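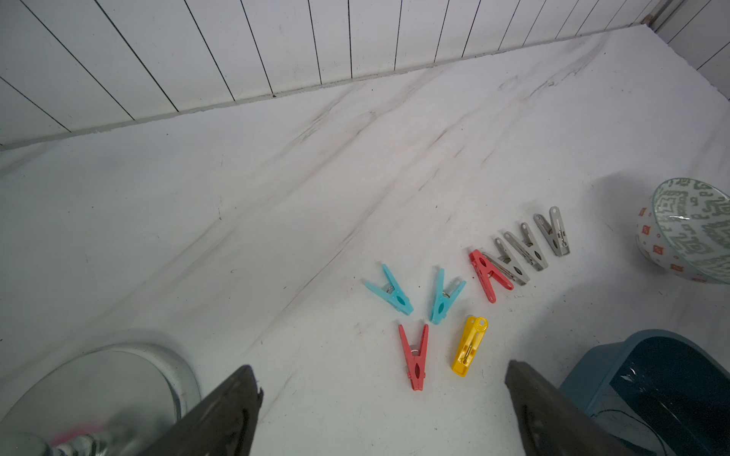

## Plastic pegs – sort them or just chuck them in the bag?

**spincycle_sal** · Jul 12, 2025

Right, I've finally got the laundry corner going in the new place and I'm far too excited about pegs. We've moved to Skirkside, there's a proper long line out the back, and I've been going through every peg we own before they get muddled again. I had 653 of the things, mostly inherited with the house (in a bin bag, in the shed, with a wasp). I've got rid of anything cracked or rusty, and what's left is a mix of Skindow spring pegs and some older Tarigan ones that I love to bits.

So my question is, do you sort yours? By colour, by strength, by what they're for? Or does everything go into one bag and you take what your hand finds? I'd love to hear how people do it, the fussier the better!

---

**dampsocks**

One bag. Always has been. I put my hand in, I get a peg, I hang up a sock.

---

**northfacing_garden**

Sorted, and I'll defend it! Strong springs for towels and jeans, weak springs for smalls and tea towels. Once you've hung a wet double duvet cover with tired pegs and chased it into next door's hedge, you sort your pegs.

Colour is just a way of remembering which is which. Mine are blue for heavy and everything else for light.

---

**spincycle_sal**

Oh I like that, colour as a code. I was only going to do it because it looks nice on the line.

---

**peg_and_prop**

Lovely to see someone else keen on Tarigan pegs. I bought a bag of 76 at the Unalach car boot years back and most are still in use. They do go brittle if you leave them out all winter, so bring them in by the end of September and they'll see you right.

I'm with northfacing on strength but I think colour sorting is a waste of an afternoon. Plastic fades at different speeds. In two summers your reds are pink and you're starting again.

---

**northfacing_garden**

They only fade if they live on the line. Mine live in a tin in the porch and they're the same blue they were when I bought them.

---

**peg_and_prop**

A tin! Put them away wet in a tin and the springs rust. Cloth bag or open basket, every time.

---

**northfacing_garden**

The lid's off. I'm not a monster.

---

**spincycle_sal**
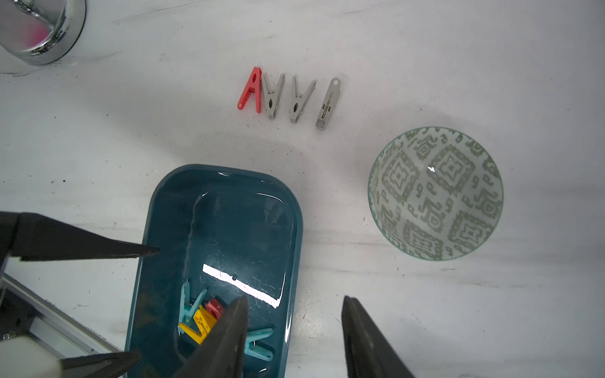 Colour first, then strength – that's the order I've settled on after an evening of squeezing pegs in front of the telly. I give each one a few squeezes and anything that feels floppy gets put aside for socks. The greys are the ones I'm least sure about, because we've got loads and they all look alike until you put them next to each other. Lined up next to a red one like that, two of the greys sit there with their legs apart in a V and the one on the end lies flat and closed, so I'm wondering whether I've got two sorts of grey mixed up. The teal tray is where the keepers are going for now. I had my eye on the glass bowl with the green diamonds inside as well, but I've been told that's for crisps.

Does anyone know if Skindow changed the shape at some point? It would explain a lot.

---

**dampsocks**

I can't believe I'm still reading this but I'd use the bowl. It's a nice bowl. Crisps can go in anything.

---

**linefull**

Can't say about Skindow changing theirs, but a peg can look different just from which way it's lying. Turn them all onto the same side and compare again before you split them up. I once sorted a whole bag into two kinds and they were all the same peg.

If you do want to test them, clip each one on the edge of a folded towel and give the towel a tug. If it slides, it's a sock peg. I did 63 in one go like that and it was oddly good fun with the radio on.

---

**spincycle_sal**

The towel test is brilliant, thank you! Much kinder on the thumbs too. I'll turn the greys over and have another look.

---

**peg_and_prop**

I'll say one thing for the tray, it's open, so you can see what you've got. Deep bags are where weak pegs hide. You think they're all good and then it's blowing a gale and you've pulled out the only dud. I use an old seed tray myself, holes in the bottom so any rain drains straight through.

---

**northfacing_garden**

So you do keep them in a tray. You said cloth bag or basket.

---

**peg_and_prop**

The tray is for sorting. The bag is for carrying. Two different jobs.

---

**dampsocks**

One bag!!

---

**linefull**

How many are you keeping out at a time, Sal? I find up to 4 pegs on a bath sheet is plenty even on a rough day, and I share pegs between neighbouring bits, so the corner of one tea towel goes under the same peg as the corner of the next. Saves a lot of pegs and you get more on the line.

---

**spincycle_sal**

I share on tea towels and pillowcases but never on shirts, I don't like the funny creases. I hang shirts from the hem, pegged at the side seams, and they hardly need ironing.

Update on the greys – turned them all the same way up and they're still a puzzle. Some feel much stiffer than others, so I'm going to do the towel test on the lot and sort by that. Red and cyan are staying with the greys for everyday washing, and the old Tarigans are getting their own bag for bedding.

---

**northfacing_garden**

Another sorter! Welcome. Do your props next, there's a whole other thread on those.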